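## 7.4 棚前作業中の接触停止(コード 300)からの復旧

対象:Sotiment アームコントローラー、Vumstead シミュレーション環境および実機セル
改訂:2022/01/25
担当:Nicanor Valcárcel(Moltden 保守グループ)

この節では、棚からトレーを取り出す、または棚へ戻す動作の途中で、アームが接触を検知して停止した場合の手順を説明します。コード 300 は、手首またはグリッパーに想定外の力が加わったと判断されたときに表示されます。非常停止ボタンによる停止(コード 10)とは復旧方法が異なります。コード 10 の場合は 7.2 を参照してください。

> **注意**
> コード 300 が表示されているあいだ、関節のブレーキは保持されていますが、コントローラーの目標位置は停止前の値のまま残っています。目標位置を消去せずに再開すると、アームは同じ方向へ再び押し込もうとします。手順 3 を省略しないでください。

### 7.4.1 発生しやすい条件

棚の縦の縁の近くで手首の向きを変える動作では、グリッパーの指先に余裕があっても、手首側のブラケットが先に縁に近づくことがあります。標準の衝突モデルには指の形状は含まれていますが、ブラケットの外形は簡略化されています。そのため、経路計画が「干渉なし」と判定しても、実際には余裕がほとんどない姿勢になる場合があります。

引き出し付きの棚では、指が引き出しの前板に近い位置まで下がる姿勢にも注意が必要です。指先が取っ手のくぼみに入った状態で手首を回すと、引き出しを引く方向に力がかかります。

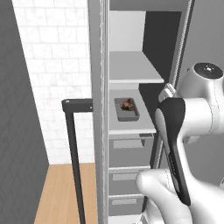
図 7-6 棚に接近したアームの姿勢(シミュレーション画面)。手首のブラケットと棚の縦の縁との間隔、および最上段の引き出しの前にある指の位置を確認する。

図のような姿勢では、中段の棚板に置いたトレーよりも、棚の縁と引き出しの前板が先に干渉の対象になります。トレーの位置だけを見て経路を修正しても、コード 300 は解消しません。

### 7.4.2 復旧手順(シミュレーション)

実機で同じ停止が起きた場合も、可能であれば先にシミュレーションで姿勢を再現し、退避方向を決めてください。

1. 操作画面の「一時停止」を押し、シミュレーション時刻を止めます。「リセット」は押さないでください。停止時の関節角度が失われます。
2. 「記録」タブを開き、停止直前の関節角度と手首の力の値を保存します。ファイル名の先頭にはセル番号を付けます。
3. 「目標」タブで「現在位置を目標に設定」を選びます。目標位置と現在位置の差が全関節でゼロになったことを確認します。
4. 表示を「衝突形状」に切り替え、赤く表示されている部品の組み合わせを読み取ります。赤い部品がない場合は 7.4.4 に進みます。
5. 視点を棚の側面側に移し、手首と棚の縁の間隔を確認します。正面からの表示では、この間隔は正しく判断できません。
6. 退避方向を選びます。原則として、棚の開口面に垂直に手前へ引く方向です。指が引き出しの取っ手のくぼみに入っている場合は、先に指をくぼみから抜く方向へ動かします。
7. 退避距離を 20 mm に設定し、低速で実行します。
8. 接触力の表示がゼロに戻ったら、待機姿勢への経路を再計算します。ゼロに戻らない場合は、手順 3 からやり直します。

> **メモ**
> 退避中に手首を回転させないでください。回転は、待機姿勢への経路が計算されたあとに行います。

### 7.4.3 復旧手順(実機)

> **警告**
> 作業の前にセルの扉を開け、インターロックが働いていることを表示灯で確認してください。アームと棚のあいだに手や頭を入れないでください。ブレーキを解除した瞬間に、アームが自重で下がるおそれがあります。

1. 操作盤のキーを「手動」に切り替え、キーを抜いて作業者本人が保管します。
2. アームの下に人や工具がないことを確認します。
3. セルの外から、指、手首、棚の縁、引き出しの前板を目視します。引き出しが引き出されている場合も、手で押し戻さないでください。
4. 棚に食品やサンプルが載っている場合は、そのまま残します。アームの退避が終わるまで取り出してはいけません。
5. 全員がセルの外に出てから扉を閉めます。キーを差し、「手動低速」を選びます。
6. 目標位置を現在位置に合わせます(7.4.2 の手順 3 と同じ操作です)。
7. イネーブルスイッチを中間位置で保持し、10 mm ずつ手前へ退避させます。1 回動かすごとに接触力を確認します。
8. 力の値が増えた場合は、すぐにスイッチを放し、方向を見直します。
9. アームが棚から離れたら待機姿勢へ戻し、キーを抜きます。その後、棚の縁、棚板、指の表面に傷や変形がないか点検します。

指の表面に欠けがあるときは、部品番号 1,271 の指と交換します。交換後はグリッパーの開閉原点を取り直してください。

### 7.4.4 繰り返し発生する場合

同じ位置でコード 300 が再発するときは、次の項目を確認します。

- **棚の位置登録**:棚を動かした、または床への固定を緩めた場合は、登録をやり直します。古い登録値は削除してください。
- **ブラケットの衝突形状**:Chareonsuk 製ブラケットを使うセルでは、標準形状ではなく「詳細」を選びます。経路計算の時間は長くなります。
- **接近方向**:棚の縁に沿って横から入る経路を、正面から入る経路に変更します。
- **トレーの置き場所**:棚板の奥に寄せすぎると、手首を深く入れる必要があります。トレーの登録位置を手前に移します。
- **力センサーのゼロ点**:衝突形状に赤い部品がないのに停止する場合は、待機姿勢でゼロ点を取り直します。グリッパーには何も持たせないでください。

力のしきい値を上げて停止を避けることは禁止します。9 月の事例では、しきい値を変更したセルで停止が遅れ、引き出しの前板が変形しました。変更が必要と思われるときは、手順 2 で保存した記録を添えて保守グループに連絡してください。

### 7.4.5 記録

復旧後は、保守記録に次の内容を記入します。

- セル番号と、実行していた作業名
- 接触した部品の組み合わせ
- 退避方向と退避距離
- 棚とグリッパーの点検結果
- 変更した設定と、変更前の値

シミュレーションだけで発生した停止も記録の対象です。同じ経路を実機に転送する前に、修正後の経路を低速で最後まで通し、コード 300 が出ないことを確認してください。実機への転送手順は 8.1 に記載しています。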